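Setting up and looking after the two-hand gripper table

Brellell shop notes, updated September 19, 2019

These notes cover one cell: the table with the pair of hand-held grippers, left and right. They assume the grippers are already assembled and that you have the Urnix control box and both cables. Replacing motors is on a separate page.

Before you start

You need a 2 mm hex key, a dry lint-free cloth, a roll of dark floor tape, a soft brush, and the short steel ruler from the top drawer. Switch the control box off at the back. The front button only puts it to sleep, and the fingers can still close if somebody bumps the trigger.

Step 1. Fix the table

Put the table between the two aluminum rails with its long edge square to them. Push down on each near corner in turn. If it rocks, turn the foot on that corner until it stops, then check the others again.

Tape the table to the floor. Press the tape down hard on the carpet side, which is where it lets go first. Old tape comes up more easily if you pull it back flat over itself. Don't lay new tape over old.

Step 2. Check the mounting plates

Each gripper carries a gray triangular plate with small holes in it. Hold the gripper body in one hand and try to twist the plate with the other. There should be no movement at all. If there is, loosen every screw half a turn, seat the plate flat, and tighten them a little at a time, going back and forth between them. Tightening one screw all the way first will leave the plate tilted, and the calibration will be off in a way that is hard to find later.

Look at the plate edge-on against the ruler. A plate that has been dropped can bend by a hair and still feel tight. Bent plates go in the scrap bin. We tried straightening one in November and it never held.

Step 3. Route the cables

Cables cause more stoppages on this cell than everything else put together. Leave a loop at each gripper, outside the hand, and let it fall off the near side of the table. The loop has to be big enough that you can turn your wrist all the way over without feeling a pull. It should not be so big that it lies on the work surface.

Plug in the left cable first. The box numbers the grippers in the order it finds them, and if you do the right one first the two will be swapped until you restart.

Run power cords along the foot of the wall and keep them out of the space where the operator stands.

Step 4. Zero the fingers

Switch the box on and wait for the steady light. Open the left gripper fully, hold it still, and press Set. Close it gently until the tips meet and press Set again. The display should read between 0 and 2 when closed. Repeat on the right.

If the closed reading is higher than 2, wipe the fingertips and try once more. Lint from plush toys builds up on the pads and keeps them from meeting. If wiping doesn't help, check the joint for play by wiggling each finger sideways.

Step 5. Run the pick test

Set out the test items: the black hanging rack with its oval tray and a small plush with a keychain ring. Lay the rack flat with the pegs toward you and put the plush in front of the tray. Bring the right gripper in from the side, touch the plush before you close on it, and keep the left gripper open and clear until you need it. 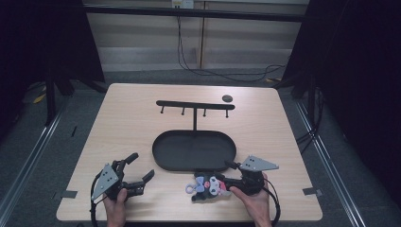
Zdeňka Tichý writes that she gets better results closing on the body of the plush and leaving the ring alone, because the ring swings and the fingers chase it. She also asks that people stop squeezing the trigger to the end on soft items, as it wears the right gripper's joint faster than the left.

Both points are worth following. Close until the toy stops sliding, then hold. Lift it straight up, wait a moment, and set it down again. Do this 21 times with the right hand and 21 with the left. Write down any drop, and write down whether the toy slipped out or the fingers opened by themselves. Slipping points to dirty or worn pads. Fingers that open by themselves point to the cable or the plug.

Regular care

Every day: brush the pads, wipe the tabletop, look at the tape.

Every week: repeat the twist test on both plates. Unplug each cable and look for bent pins. Run your fingers down the full length of the cable and feel for flat spots.

Every 333 cycles by the counter: put one drop of Vondráček light oil on each finger joint, work it open and closed, and wipe off what comes out. Keep oil off the pads. If some gets on them, change the pads, as cleaning doesn't bring the grip back.

Common problems

One finger lags behind the other. Usually dirt in the joint. Brush it out before you oil it.

The reading jumps while the gripper is still. Reseat the plug at the gripper end. If it still jumps, swap in the other cable and see whether the fault moves with it.

No steady light. Check the switch at the back of the box, then the cord at the outlet.

Spare pads and cables are ordered through Fandora. Give the order slip to Seung-woo Kang and mark on it whether the part is for the left or the right gripper.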